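Porque é que a casa estala à noite?

A madeira parece um material parado, mas muda de tamanho durante o ano inteiro. Uma porta que fecha bem em agosto pode ficar presa em dezembro. Um soalho pode abrir fendas e voltar a fechá-las alguns meses depois. Para perceber estas mudanças é preciso saber como a madeira é feita por dentro.

O que há dentro de uma tábua

Uma árvore é formada por células muito finas e compridas, parecidas com palhinhas de beber. Estão quase todas alinhadas na mesma direção, da raiz para a copa. A essa direção chama-se fio ou veio da madeira. Quando a árvore está viva, as células transportam água e sais minerais. Quando é cortada, a água começa a sair.

Sai primeiro a água livre, que enche o interior das palhinhas. A peça fica mais leve, mas quase não muda de tamanho. Depois sai a água presa nas paredes das células. Nesta segunda fase as paredes ficam mais finas e a madeira encolhe. O limite entre as duas fases chama-se ponto de saturação das fibras. Na maior parte das madeiras, corresponde a um teor de água próximo de 30%.

A água vai e volta

A madeira é um material higroscópico – troca vapor de água com o ar. Se o ar está húmido, absorve vapor e incha. Se o ar está seco, perde vapor e encolhe. A troca só para quando a madeira e o ar ficam em equilíbrio. Como o tempo muda, esse equilíbrio nunca dura muito.

O movimento não é igual em todas as direções. Ao comprido, no sentido do fio, a tábua quase não se altera. Na largura, altera-se bastante mais. Uma tábua com 300 milímetros de largura pode variar até 10 milímetros entre um armazém muito húmido e uma sala muito seca. É por isso que os carpinteiros deixam uma folga entre o soalho e a parede e a tapam com o rodapé.

E os estalos?

Durante o dia, o sol e o aquecimento mudam a temperatura e a humidade dentro de casa. À noite, a casa arrefece. As peças de madeira estão pregadas, coladas ou encaixadas umas nas outras e não se podem mover à vontade. A força vai-se acumulando na junta até que uma peça desliza de repente uma fração de milímetro. Esse deslize produz o estalo. De dia também há estalos, mas o barulho da rua disfarça-os.

Onde há madeira numa casa

As peças que mais dão sinal são as que têm de abrir e fechar: portas e janelas. O aro fica fixo à parede e a folha move-se dentro dele. Se a folha incha, a folga desaparece.

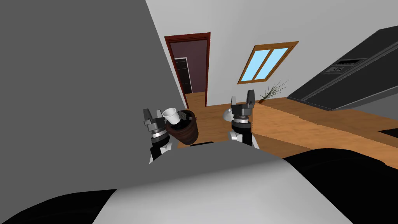 Desenho de computador: uma porta com aro castanho-avermelhado escuro e uma janela com caixilho de madeira.

O verniz e a tinta atrasam a entrada e a saída da água, mas não as impedem por completo.

Experimenta

Precisas de uma pinha aberta e seca, uma taça com água e um relógio.
Mergulha a pinha na água e espera 3 horas.
Compara a forma das escamas no início e no fim.
Deixa-a secar ao ar e volta a observar no dia seguinte.

As escamas têm duas camadas que incham de maneira diferente. Quando absorvem água, curvam-se e a pinha fecha.

Palavras novas

Higroscópico: que absorve e liberta vapor de água.
Fio: direção em que as fibras da madeira estão alinhadas.
Folga: espaço deixado entre duas peças.

Texto: Līga Kazlauskienė. Revisão científica: Mahmoud Radwan.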